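Looking After a Pale Wood Table

I've had my long light-wood table for 13 years and I still get compliments on it, which tickles me every single time!

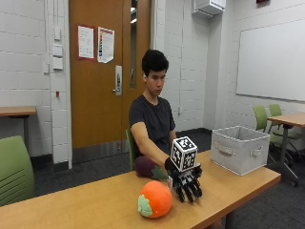
Everyday wiping

Warm water, one drop of dish soap, a cloth you've wrung out really well. Go with the grain, then dry it right away with an old T-shirt (the softer and more faded the better). I used to buy the orange-scented spray and all it did was leave a sticky film that grabbed every crumb in the house.

White rings

Don't panic! Lay a dry cotton dish towel over the ring and run a warm iron across it, no steam, for a few seconds at a time. Lift and check as you go. If it's stubborn, I rub in a dab of mayonnaise and leave it overnight. Smells like a deli in the morning, but my friend Anouk swears by it too.

Ink and crayon

A little white toothpaste on a damp cloth usually gets crayon off. Ballpoint is harder. Try rubbing alcohol on a cotton swab, and test it underneath the table first, as it can strip some finishes.

Small dents

If the wood is bare or just oiled, put a wet washcloth on the dent and touch it with the tip of a hot iron. Let it dry a full day before you sand.

Oiling

I do mine every June, with the windows open. Thin coat, wait twenty minutes, wipe off the extra. Spread the oily rags flat outside to dry, never balled up in the trash.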